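Two hands, two grippers and a shoe rack

Distix rents out pairs of handheld grippers to people who want to teach household tasks to a robot. We spoke with the founder in the Vallejo workshop in November, after our own month with the kit.

"The customer does the task by hand, but through our fingers," the founder explained. "So the robot learns from the same fingers it will have later." The pads are dark wedges, angled inward, and they are the part that customers ask about the most. "Rubber has its own temper. We tried 94 shapes before this one," we were told.
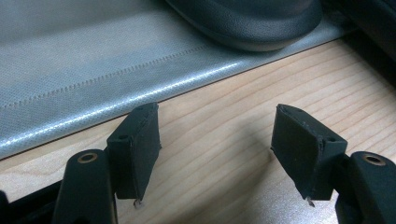
Price and everyday use

The rental is $235 a month and buying the pair costs $1,515. I asked if this is not too much for a small lab. "For a small lab, maybe it is. They should rent first." The favourite trial task is tidying slippers at a small two-tier rack, one gripper in each hand.

My own complaint was the cables, one for each gripper, which pull a little at the wrist. The founder did not argue. "Yes, I hear this every week. A cordless model is in our plan, but I will not promise the month." Until then the advice is to lead the cable down beside the hand and to practise around 100 grasps before recording anything.
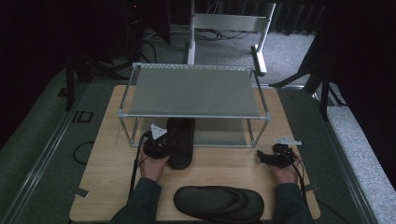

Page last changed: November, 4:10 p.m.

Spare pads are sold in pairs, in one colour only. Orders from outside Canada go through Sturnora.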